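Painting a white tabletop: how do you keep it from getting grubby?

gluepot_annie
Hi all! I finally repainted the craft room table in December (two coats of Matos satin, brush and a foam roller) and I love how bright it makes the room. But I swear every pencil, thumbprint and coffee mug leaves something behind. Do I need a clear coat over it, or did I pick the wrong paint? I paid 41 dollars for the can so I'd really like to not start over.

tamaral67
White is the right call for a work table, don't let anyone talk you out of it. Mine is white too and I can find a dropped screw in two seconds. I'd put a water-based clear coat on it. I used Drilico matte, three thin coats, sanded lightly in between. Don't use the oil-based stuff, it'll go yellow on you.

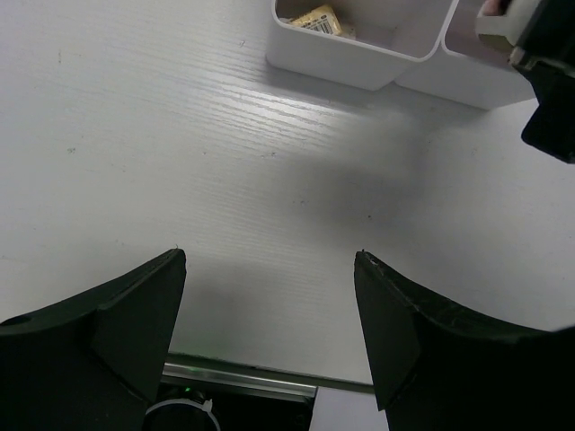

White top, small specks.

Let it cure before you put anything heavy on it. I waited 18 days and that was me being impatient.
- Tiago Amaral

mudroom_mike
Have to disagree with Tiago on matte. Matte grabs dirt! I did our kitchen island matte and my wife was scrubbing it every night with one of those melamine sponges, which then left shiny patches all over it. Go satin or semi-gloss and be done with it.

gluepot_annie
Oh no, I have a whole box of those sponges. So they're basically sandpaper?

mudroom_mike
Very fine sandpaper, yep. Dish soap and a soft rag first, always.

tamaral67
Mike, a kitchen island gets grease on it, a craft table doesn't. Gloss under a desk lamp gives me a headache. I'll take a few gray smudges over glare any day, and most of them come off with a damp cloth and a little baking soda.
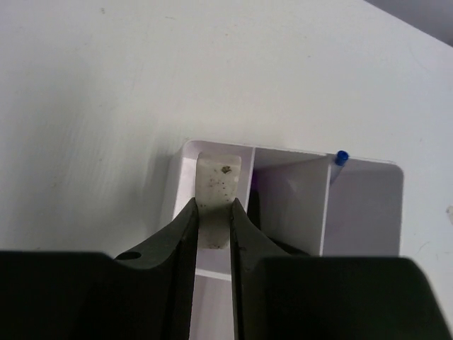
The other thing that helped me was keeping the small stuff in trays so it isn't sliding around and scratching the finish. Mine are plastic and wipe clean, the cheap ones are fine.

old_varnish
14 years of refinishing furniture and I'd skip paint altogether. Laminate sheet, contact cement, done in an afternoon.

gluepot_annie
Ha, too late for that! I'm going to try a satin clear on the underside first and see how it looks. Has anybody used Fuvell? The store here is out of Drilico.

mudroom_mike
Fuvell is okay. Stir it, don't shake it, or you get bubbles.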